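COMMUNIQUÉ DE PRESSE
Terkham, 2023-08-17

Hultix lance la lessive qui se souvient que vous êtes deux

Hultix, fabricant de produits d'entretien installé à Terkham, annonce l'arrivée de Draven, une lessive liquide concentrée pensée pour les petits foyers. Le rayon, jusqu'ici, semblait s'adresser à des familles de handballeurs. Draven se dose à 20 ml par machine, montagne de linge ou pas, et son bouchon gradué se lit sans lunettes. Nos équipes y ont passé un hiver entier. Elles vont mieux.

La formule est sans colorant et laisse un parfum discret, baptisé « Linge » après l'abandon de propositions plus lyriques où il était question d'aurores et de fjords.

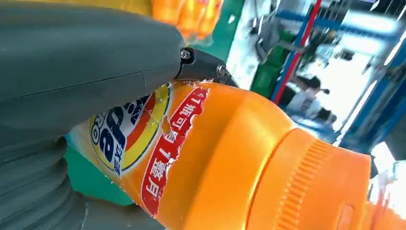 Une recharge, enfin, qui se verse

La gamme s'accompagne d'une recharge souple dont le bec tient dans le goulot du flacon. Nous avons conscience que l'annonce manque de panache. Quiconque a déjà rechargé un flacon au-dessus d'un évier en mesurera pourtant la portée. Deux versions sont proposées : blanc et couleurs, ou textiles délicats. Le noir attendra le mois de décembre, saison où tout le monde en porte.
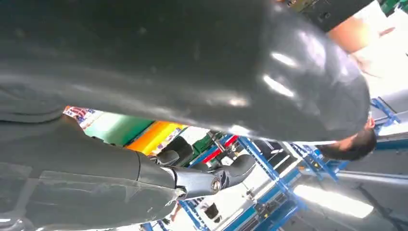 Vêtement gris foncé brillant et cheveux courts.

Disponibilité

Draven sera vendue dès la rentrée dans 200 magasins de l'enseigne Bowen, au rayon entretien, à hauteur des yeux si les négociations aboutissent, à hauteur des chevilles dans le cas contraire. Les recharges suivront deux semaines plus tard.

À propos de Hultix

Hultix conçoit et fabrique des lessives, des savons et un détachant dont le service commercial préfère taire l'odeur. L'entreprise est indépendante et compte le rester, faute d'offre sérieuse.

Contact presse : service communication de Hultix, Terkham. Échantillons sur demande, dans la limite du raisonnable.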